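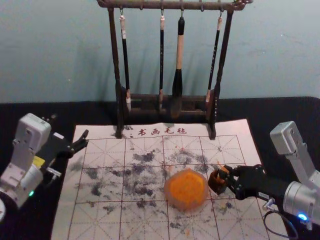 How should choir folders and sheet music be stored between concerts?

Store them upright in closed boxes, in a room kept dry and out of direct sun. Loose scores that lie flat in tall stacks tend to curl at the corners and pick up marks from the pages beneath them.

The Saavedra Chorale keeps 496 scores in its library and asks members to follow the same practices at home. Remove paper clips and rubber bands before a score is put away. Both leave marks, and old rubber bands stick to the paper. Write in soft pencil only. Pencil markings should be erased with a white vinyl eraser, working from the center of the page toward the edge.

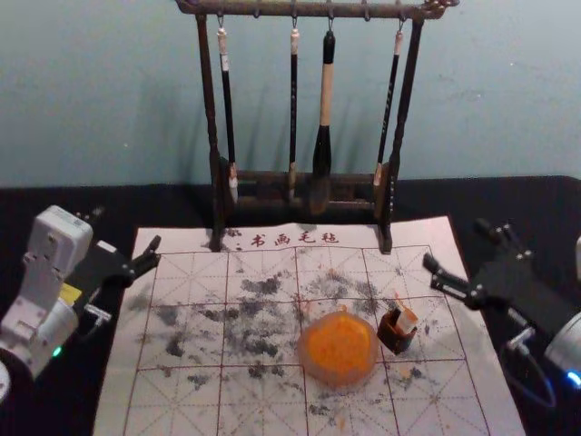

Boxes should be filled firmly enough that the scores stand straight, with enough room left to slide one out by hand. A box that is half full needs a piece of stiff card behind the last score. Label the short end of each box with the composer, the title and the number of copies.

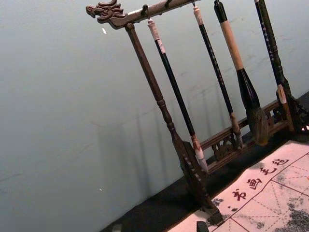

Brush rack with carved dragon head

Torn pages may be mended with archival repair tape. Household clear tape yellows and should not be used. Cut the tape slightly longer than the tear, press it down with a clean cloth, and trim the excess. Scores with more than 4 torn pages should be returned to the librarian, Lorena Zúñiga, for rebinding.

Concert folders are to be wiped with a barely damp cloth and left open overnight before they are packed. Scores from the November program are due back at the Tovstead rehearsal hall with all markings erased. 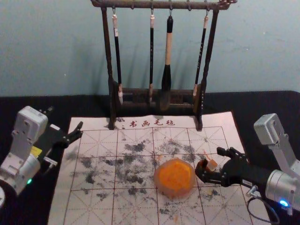 Four brushes on a wooden rack

Revised 1/2/25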